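PETCOMBE OPENS SIGN-UP FOR HOME SOIL TESTING PROGRAM

Residents can have garden and yard soil checked at no cost through the end of the growing season

PETCOMBE — Residents of Petcombe and the neighboring town of Clarlow can now sign up for free soil testing through the Lozano Garden Center, which is expanding a program it ran on a small scale last year. Sign-up opened in February and will stay open until all of the kits have been claimed.

The center has set aside 2000 kits for the program. Each household may request one kit, which covers up to four samples from the same property. A household could send in soil from a vegetable bed, a front lawn, a flower border and a play area, for example, and receive a separate result for each.

Results will list soil acidity, organic matter, the main plant nutrients and lead. They will also come with a short set of suggestions based on what the resident plans to grow. Residents who mark "not sure" on the form will receive general suggestions for lawns and mixed beds.

"Most people who come to us have already bought lime or fertilizer and want to know why the tomatoes still look bad," said Ataberk Akbulut, who manages the program. "We would like them to test first. A lot of yards in the older part of town don't need lime at all, and putting more down makes things worse."

Last year's program was limited to Petcombe addresses and took in almost 1000 samples before it closed. Lead was the result that residents asked about most, especially those living in houses built before lead paint was taken off the market. Soil close to the walls of an older house can hold lead from paint that was scraped or flaked off many years ago. Akbulut said the center now asks residents to take one sample from within a few feet of the house if children play there or if food is grown there. 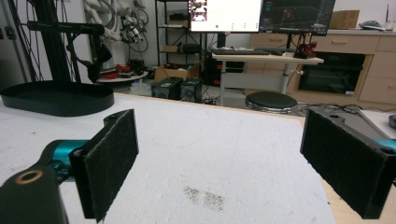

How much soil does a resident need to send in?

One level cup of dry soil for each sample is enough, mixed from several spots in the same bed or section of lawn.

Kits contain labeled bags, a form for each bag, a return box and a sheet of directions. Residents supply their own trowel and a clean plastic bucket. Metal buckets should not be used, as a galvanized coating can affect the zinc reading.

For garden beds, soil should be taken from the surface down to a depth of six inches. For lawns, four inches is deep enough. Grass, roots, stones and mulch should be removed. The soil is then stirred together in the bucket, spread out on paper and left indoors overnight or until it is dry to the touch. Soil should not be dried in an oven or a microwave.

Beds that have been limed or fertilized within the past six weeks should be left for later in the season. Samples can be taken after rain, but the ground should be given a day or two to drain. Saturated soil is hard to mix and takes much longer to dry.

Completed kits can be returned at the Lozano Garden Center's side entrance, at the Clarlow town library or on the Rider, the shuttle bus that runs between the two towns. The Rider began carrying return boxes last fall as a trial for residents without cars, and drivers will accept sealed boxes at any regular stop before 4 p.m. Boxes must have the return label attached. Drivers cannot hand out new kits.

Results will be mailed within three weeks of the date a kit is received. Residents who give an email address on the form will receive a copy that way as well — usually a few days sooner. Individual results are sent only to the household that requested them. The center plans to put out a summary for each town at the end of the season, with no street names or addresses included.

Anyone whose sample shows a raised lead level will get a phone call in addition to the written result. The call will cover basic steps such as covering bare soil, moving food crops into raised beds filled with clean soil, washing hands and vegetables well, and leaving shoes at the door. A second test from the same spot will be offered free and will not count toward the limit of four.

The center is also holding evening sessions on reading a soil report. These are open to anyone, including people who have had soil tested somewhere else and want help with the numbers. Sessions begin at 6:30 p.m. in the center's potting room and last about an hour. Seating is limited, and residents are asked to call ahead.

Community gardens, schools and churches may apply for more than one kit by calling the center. Farms and landscaping businesses are not covered by the program but can buy kits at the counter.

To request a kit, residents can stop by the Lozano Garden Center or the Clarlow town library during open hours, or call the center and ask for extension 3144. Callers should be ready to give a street address and the number of samples they expect to send. Kits requested by phone are mailed out the following week.

Media contact:
Ataberk Akbulut
Soil Testing Program, Lozano Garden Center, Petcombe
Extension 3144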